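Red dyeing

Red dyeing is the colouring of yarn or cloth in shades of red. It is one of the oldest branches of the dyer's trade and was for a long time the most costly, as good reds needed several baths, clean water and a great deal of dyestuff. The colours range from brick and rust through scarlet to deep crimson.

Sources of red

Madder is a climbing plant whose roots hold a red colouring matter. The roots are usually left in the ground for three years before they are dug, dried and ground to powder. Madder grows well in deep, chalky soil, and the shade it gives depends on the soil, the age of the root and the heat of the bath. If the bath is allowed to boil, brown colouring matters come out of the root and dull the red.

Insect reds come from scale insects that feed on oak, on the roots of certain grasses, or on cactus. Kermes was the main insect red of the Mediterranean before cochineal arrived from the Americas in the sixteenth century. Cochineal is much stronger than kermes, so less of it is needed for the same depth of colour.

Redwoods such as sappan and brazilwood were sold as logs and rasped into chips. They give a bright colour at low cost, but it fades quickly in daylight, and many towns did not allow it on better grades of cloth.

Mordants

Most natural reds will not hold to the fibre by themselves. The cloth is first treated with a mordant, a metal salt which binds the dye to it. Alum is the usual mordant for red. Tin gives a brighter, more orange scarlet, and iron darkens the colour towards purple or brown. Wool takes alum readily. Cotton and linen do not, and are commonly given a bath of tannin as well.

Turkey red, a madder colour on cotton, called for repeated treatment with oil, dung, alum and tannin. The full process could take weeks. The result was very fast to washing and was widely used for handkerchiefs, bedding and embroidery thread. 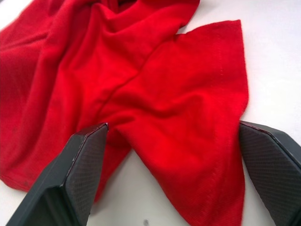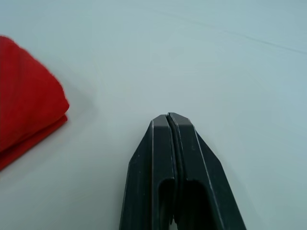

Red cloth on a white tabletop.

The trade at Skaltolum

The river town of Skaltolum is often used to show how a small dyeing centre was run. Its dyers' rules, first written down in 1449, divided the trade into red dyers and blue dyers, and no workshop was allowed to practise both. Red dyers worked upstream, where the water was cleaner. They could empty their vats only after dark, between October and the spring floods, and at other times had to cart the waste to pits outside the walls.

Madder was bought at the autumn market in Immont and carried downriver in sealed barrels. Each finished length of cloth was checked against a sample kept in the weigh house. Cloth that failed could be dyed again, usually in a darker shade, or sold without the town's seal. At its height the trade employed 600 people, counting the carters and the women who rinsed the cloth. By the time synthetic dyes came into use the number had fallen to 300, and the last madder vat closed within a generation.

Synthetic reds

The main colouring matter of madder, alizarin, was made from coal tar in the late 1860s. The synthetic product was cheaper and purer than the root, and madder growing collapsed across Europe soon afterwards. Azo dyes, which followed, gave a much wider choice of reds and in many cases needed no mordant.

Cotton is now often dyed with reactive dyes, which form a chemical bond with the fibre. Polyester is dyed with disperse dyes at high temperature. Wool and nylon are mostly dyed with acid dyes.

Fastness

Reds are known for bleeding in the wash. In most cases the cause is loose dye left on the surface of the fibre after poor rinsing. Deep shades carry more dye and so need longer rinsing than pale ones. Light is a separate matter, and a red that stands up well to washing may still fade in a sunny window.

Collections

The Somogyi collection at Rurneo holds 6 pattern books from the Skaltolum workshops, with cuttings of dyed wool pasted beside the recipes. Two of the books have water damage and are not shown to visitors.

See also: Madder; Mordant; Cochineal; Alizarin; Colour fastness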